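Skandum halts bed-making trials after gripper fault

18 March 2019

Skandum has stopped all unattended running of its bed-making arm after a gripper failed to release bedding on command. No one was hurt. The company said the stop applies to all 18 units built so far and will stay in place until a changed controller has passed its tests.

The fault was logged during run 239 of a trial in a furnished bedroom. The arm was told to take hold of a duvet, pull it toward the head of the bed and let go. The controller reported the fingers as open while the motor was still holding them closed. The arm then began its next move with the fabric in its grip, and the pull on the wrist passed the set limit. A safety stop should have cut in at once. It came 4 seconds late.

Gregor Yule, who leads testing at Skandum, put the false reading down to a position sensor made by Drummond. The sensor lost its zero point when the cable at the wrist flexed, and the software accepted the last good value in place of a fresh one. "The part did send an error code," Yule said. "Our code threw it away." Drummond has been given the logs and has not yet replied to questions.

Duvet work is the hardest job the arm has been given. The fingers have to pinch a soft edge without a fixed shape, and finger position is the main signal the controller has for whether it is holding cloth.

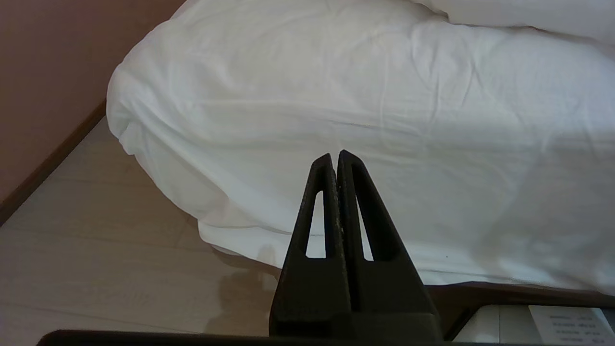

Could the fault have injured a person in the room?
Skandum rates the risk as low at trial speed, but a late safety stop is treated as a serious fault whatever the outcome, and the company has reported it as one.

The delay in the stop is a separate matter. Ye-rin Cho, a safety engineer at Niltgate, reviewed the logs and found that the force limit and the gripper status shared one message queue. When the sensor began to send errors, the queue filled and the force reading waited behind them. Cho has asked for the force limit to be wired straight to the brake, a module sold under the name Brakeo, with no software in between.

Two changes are now on the bench. The first makes the controller treat any missing finger reading as a closed grip, so the arm holds still. The second is the direct brake line. Until both are signed off, trials go on only with an operator at the stop button and with arm speed cut by half. 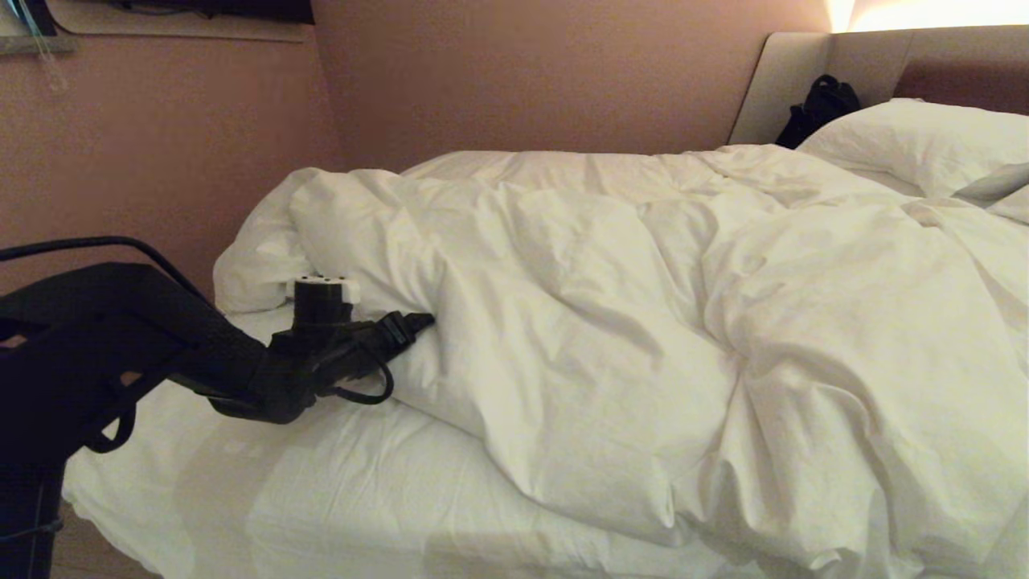 The arm at work on a duvet. Unattended running remains suspended.

Skandum expects to send its full report to Niltgate in April. Tracey Horrocks, who handles customer orders, said deliveries of the first units would be held until the report is accepted. Sites that already have an arm have been told to leave it powered off.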